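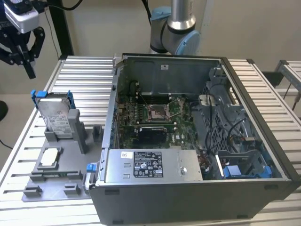 Hi! I'm Shirley, and this is the card for **Fustuslow**, our little dataset of two-arm desktop computer assembly. We collected it at the Fillton lab because Gerrit Lekota and I kept arguing over whether a policy trained on tidy blocks would cope with a real PC (I said no, he said maybe, and we still don't agree).

The tasks cover three parts - CPU, memory and hard drive. The parts start in a printed gray fixture to the left of the tower, and the tower lies on its side, open. 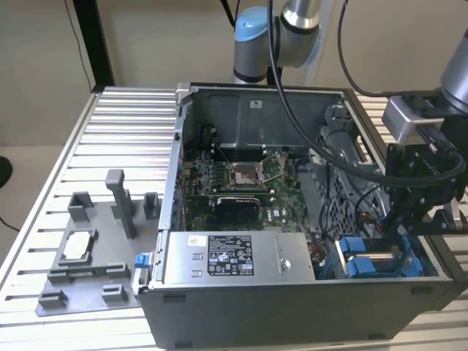 Each episode is a single part from start to finish, so you can train on the drive without ever touching the CPU stuff. I'd start with the drive, personally. It's big, it's forgiving, and the blue plastic is easy for the encoder to find!

## What's in each episode

- Fixed view of the whole bench
- Wrist view
- Joint positions and gripper state for both arms
- A text instruction, written by Nadiia Hrytsenko

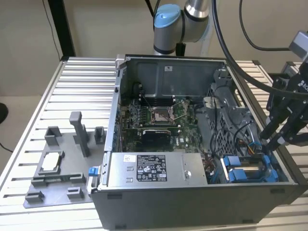

## What we found

We trained 2 policies, one with the wrist view and one without. Without it, CPU placement got 2 out of 6 tries. With it we got 5 out of 6, which made me very happy for a whole afternoon. Six tries is tiny, I know, so please don't quote it as a benchmark.

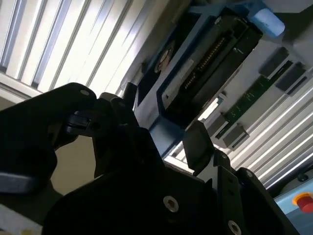 *Wrist view: black gripper in front, green board strip behind.*

## Known problems

Wrist views can be steeply tilted. We left them unrotated - Meler, our loader, has a `--level` flag if that bugs you. Memory episodes from June have patchy gripper labels, and Lerato Lekota is redoing them.

Last edited 24 July 2018.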